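Visit report: the software floor at Hinolitz, Grokville

I visited Hinolitz in January, together with my colleague Ekkachai Phuthong. We both write planning software for warehouse machines, so a kitchen was new to us. The demo kitchen is on the ground floor. The developers sit one floor up, where they see the same camera view that the robot has.

Our host started with the program and not with the robot. A job such as loading the dishwasher is written as a tree of small skills: find the door, take hold, lower it, pull the rack. Each skill says what must be true before it may start. The planner, which they call Klinhom, picks the next skill five times per second, so it can change its mind in the middle of the job. 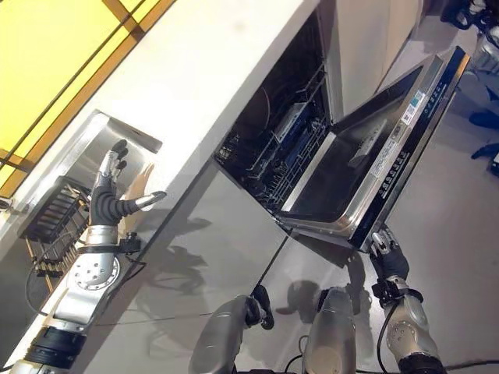
The right hand at the dishwasher door, Grokville demo kitchen.

The door was the part I asked most about. A hinge allows only one path, and a stiff arm will fight against it if the model is a little wrong. Hinolitz lets the controller be soft in the direction where the door does not move and firm along the arc. The hinge position is estimated again during the motion. Ekkachai wanted to know what happens when the estimate is bad, and the answer was simple: the skill stops and the planner chooses again.

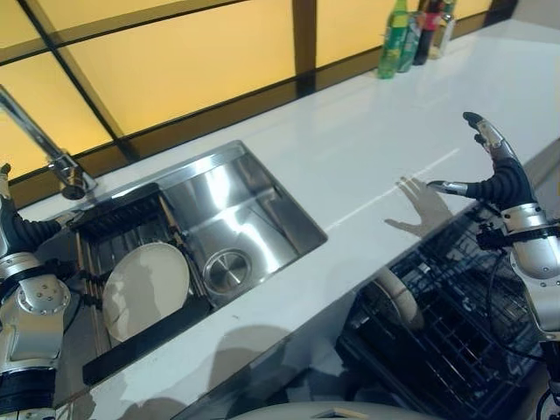 Perception took the rest of the morning. Steel and glossy white stone are difficult for depth cameras, and the arms throw shadows on the counter which an older version of the software marked as objects. Now the robot computes where its own shadow could fall and gives less trust to these areas. They trained this part with 1,361 labeled views, which I found surprisingly few. Some 400 of them come from their second site in Dustalthorpe, where the light is colder.
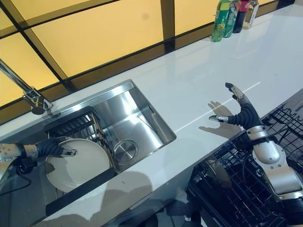 For the plates they do not plan a full grasp in advance. The planner proposes 20 candidate contacts on the rim, removes those that the wrist cannot reach, and scores what is left. We could follow the scores on a screen upstairs, with the rejected ones in gray. I liked this tool very much, and I would like to have the same for our own pallets.

After lunch we looked at the log viewer. It is plain, but you can jump from any failed skill to the sensor data of that moment. We left at four with many notes, and Ekkachai has already asked for a second visit to see the test setup in Dustalthorpe.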